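3. Materials and preparation of the panels

3.1 Choice of board

The study needed a flat wooden surface that a small workshop could make or buy without special orders. We settled on edge-glued panels, in which narrow strips are joined side by side along their length. Such panels are common in worktops, shelving and chopping boards, and their behaviour is less well recorded than that of plywood or solid planks. A single wide plank was ruled out early because it cups too readily when the air in the room changes.

All panels came from Fendel, a joinery supplier that cuts and glues to order. The strips within a panel were taken from the same delivery of pale hardwood but were not matched for colour or grain. We asked for this on purpose. A matched panel looks better, but the buyer of an ordinary board seldom gets one, and we wanted to know whether differences between neighbouring strips could be felt as well as seen.

Panels were stored flat on battens in the measuring room for 40 days before any reading was taken. Air could pass above and below each one. Jaime Matos turned the stack every morning so that no panel stayed at the bottom, and the few with open glue lines were sent back. No oil, wax or varnish was applied at any stage.

3.2 Surface finishing

Each panel was planed by the supplier and then sanded by us, with the grain throughout. Dust was brushed off and the surface wiped with a dry cotton cloth. We avoided damp cloths, which raise the fibres and would have meant a further round of sanding. The edges were left square. On the first batch we had eased them slightly by hand, but this made it hard to place a ruler against the side, and the batch was kept for practice only.

3.3 Fixing and layout

A board that shifts by even a small amount spoils a comparison between one strip and the next. The panel was therefore laid flat on a perforated metal table, with the strips running from left to right, and bolts were set into the holes close to its near edge (Figure 3). The heads sit beside the wood and do not pass through it, so the panel carries no screw holes and can be used again.

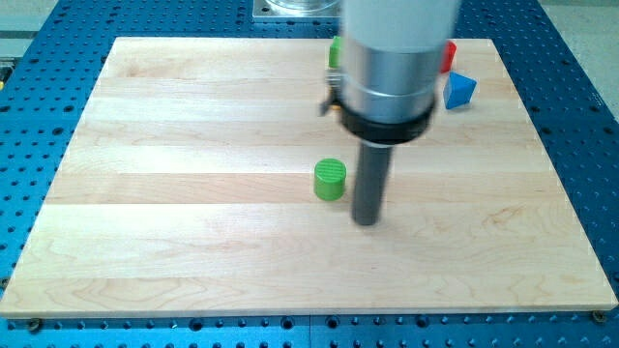 Does it matter which way the strips run?
The direction matters for wood that is free to swell, as a panel changes in width far more than in length.

Figure 3. Edge-glued panel on the perforated table, showing the alternating pale and honey-toned strips and the wavy grain.

The question of direction came up often enough during the work that we give the short reply with the figure and the longer one in this paragraph. Movement along the grain is small enough to be ignored for a panel of this size. Movement across the grain is not, and a panel held tightly on both long edges would bow upwards in a humid week. We kept the bolt heads close to the wood without forcing them against it and left the far long edge free. Sakda Nakpan checked each panel with a straightedge before the first reading of the day and again after the last.

3.4 Visual grading

Before fixing, every strip was graded by eye for colour and for figure. Colour was recorded as pale, middle or warm. Figure was recorded as plain, wavy or swirled, with a note where a darker streak crossed a glue line or stopped at it. In total 366 strips were graded. Grading was done under the same ceiling lamps, with the window blind down, and never after four in the afternoon.

The two graders worked apart and compared sheets afterwards. They agreed readily on colour. Figure gave more trouble, chiefly where fine waves covered only part of a strip and the rest was plain. Such strips were entered as wavy. Where the graders still differed, the strip was set down as mixed and left out of the comparison in Section 4.

3.5 Record keeping

The sheets were copied into a single table at the end of each day. Each strip was given the number of its panel followed by its position, starting from the near edge. The panel numbers were written in pencil on the underside, where they did not interfere with the finish. Almost 200 entries from October were copied twice, once by each grader, as a check on the copying itself. The errors found were confined to swapped positions within a panel and were corrected from the original sheets.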